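Teaching a two-arm setup by hand: is the remote control method worth it?
Posted by Thandeka Van Wyk in Robots and Automation, Jan 14, 2024
2 replies

I keep hearing that you no longer program these arms, you just show them. You drive the arm through the job, it records what you did, and after enough repeats it does the job alone. I've been at it on and off for a while with a tabletop pair and I'm not sold. Coffee things and glassware are what I'm working with.
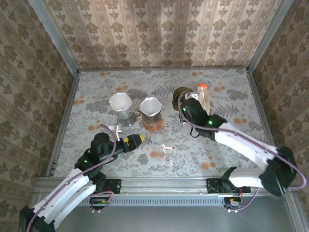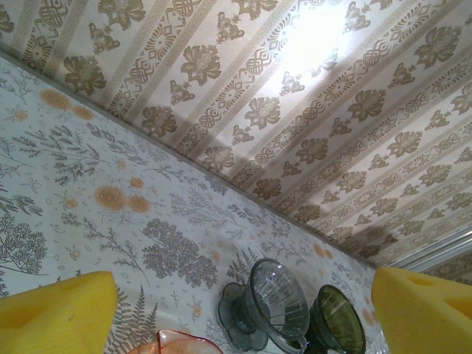

How many demonstrations should I expect to record before a two-arm coffee task works without me, and is remote control really better than just grabbing the arm and moving it?

Plan on a few hundred clean ones for a task that long, and use remote control if you have two arms to run at once, with hand guiding kept for short one-arm moves.

That's the answer I got from the shop that sold me the control software, more or less word for word, and I'd like to hear it from someone who isn't selling me anything. What bugs me is the word "clean." I have 70 recordings of one subtask, setting a filter into its holder. By my own standards maybe half of them are clean. In the others I bump something, back off and try again. Do those count? The shop says toss them. A guy at the Traltetholm meetup told me to keep every one. They can't both be right.

Also the claim that it "generalizes." I shift a glass over a few inches and it reaches for where the glass used to be. Is everybody else seeing this or did I set something up wrong?

Vusumuzi Ngcobo
Member since March

You didn't set it up wrong. It reaches for the old spot because in your recordings the glass was always in the old spot, or near enough. People show one layout over and over, get a nice looking result on that layout, film it, and post it. Then you try it at home and feel dumb.

Things I'd do, in the order I'd do them:

Move stuff between recordings. Not by a hair, really move it. Swap left and right. Turn the glass. If you have five places an object could sit, record from all five.

Pick one way to do the job and stick to it. If you sometimes pick up the filter by the rim and sometimes by the side, the model tends to split the difference and grab air. This matters more than the count, in my opinion. I went through 2,235 recordings on a sorting job at Mabaso and the ones that hurt us most were perfectly good grabs done in a different style by a second operator. We dropped his whole set and the thing got better overnight. He was not happy.

Keep a recording with a bump in it if you recovered smoothly. Toss it if you stopped to think. Long pauses are poison, because the arm learns to pause too, and then it can sit there forever. I trim mine by hand. It's boring.

On hand guiding versus remote: with two arms you have two hands, so in theory you can push both around. Try it for an hour. Your own arms end up in the camera view, you block the thing you're trying to show, and you can't squeeze a gripper and steer it well at the same time. Remote costs you the feel. You don't know how hard you're pressing, and with thin glass that's no small thing. I still pick remote.

As for "a few hundred," I wouldn't trust any number from someone who hasn't seen your table. Mine worked badly at one count and badly at three times that count until I fixed the operator problem.

Refilwe Hlongwane

just use more data. worked for me with the Dinosness kit, default settings. also lower your speed

Thandeka Van Wyk (original poster)

Vusumuzi, thanks, that's more than I got in two support calls. The style thing stings a bit. I went back and watched 16 of my recordings in a row and I do it at least two different ways depending on how tired I am.

Refilwe, how much more? And what task was it? "Worked" could mean it got there once while you were watching. I'm not picking a fight, but I've read that same reply on every thread about this and it never comes with a success rate.

I'm going to re-record the filter step from scratch, one grip, objects moved each time, and run it 50 times without touching anything before I say whether it works. If it's under half, the arms go in the closet and I'll write a plain old fixed sequence for it like we did at Waltham. That took an afternoon and it never needed to be shown anything.

Vusumuzi Ngcobo

Fixed sequence is fine if the objects never move. Yours will. Write down your layouts before you run the test, or you'll end up picking the easy ones without meaning to. And score each try as you go. If you do it from memory afterward you'll be too kind to it.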